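4.2 Setting up the table

I went back and forth on the table surface for longer than I'd like to admit. The first round of sessions at Foulkes ran on a bare tabletop, and anything round simply wandered off. A tennis ball on a hard, slick surface will find a slope you didn't know you had. Two of the early layouts had to be thrown out because the ball had drifted before we wrote down where it was, and I still have those sheets in a folder somewhere.

So we covered the top in plain brown cardboard. It's cheap, it has a bit of grip, and when it gets scuffed you peel it off and put down another piece. I tried a felt mat from Nunon before that and liked the feel of it, but the fuzz stuck to everything and the mat crept toward one side over a morning. The cardboard stays put.

The grid came next. We marked it with blue tape, pulled tight and pressed down by hand, in large rectangles big enough that a single object sits comfortably inside one with room to spare. I know the Bundard layouts (see Section 2) use much smaller cells, and we did try that in February. With small cells I spent all my time arguing with myself over whether a ball that touched a line was in one square or the next - a question with no good answer when the thing is round and only touches the table at one point. Bigger squares made most of those arguments go away. Figure 3 has one of the layouts with the ball in it.

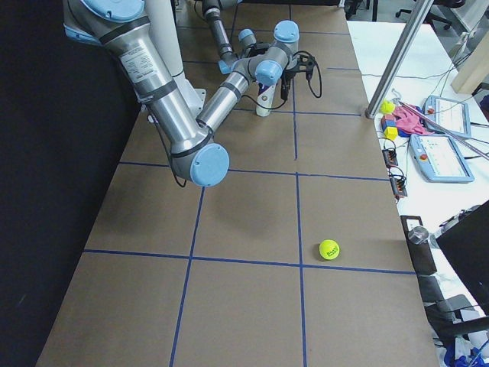 Figure 3. Taped cardboard surface with a tennis ball in one square and a white cylindrical object standing farther back.

We used 23 layouts in all, and 9 of them included a tennis ball. I'm fond of the ball as a test object! It's bright against the brown, everybody knows how big it is, and the printed logo gives you a handy way to talk about which way it's facing. For upright items we wrote down the square only. For the ball we wrote down the square plus the nearest tape line, and we noted the logo as "up," "side" or "hidden." That last bit was my idea and it was probably overkill, but it did help when we rebuilt a layout from the notes a month later.

Across the full set we ended up with 151 placement records. I checked them against the Skanala sheets by hand, and 8 didn't match. Most of the mismatches were squares along the far end, where it's easy to be off by one row if you're reading the grid from a low chair. I fixed those by standing up, which I recommend to anyone doing this kind of work - stand up, read the row first and then the column, and say it out loud to whoever is writing.

Tape wear was a smaller headache. The strips lift at the corners after enough handling, and a lifted corner will nudge a ball that rolls over it. We replaced any strip that had started to curl and left the rest alone.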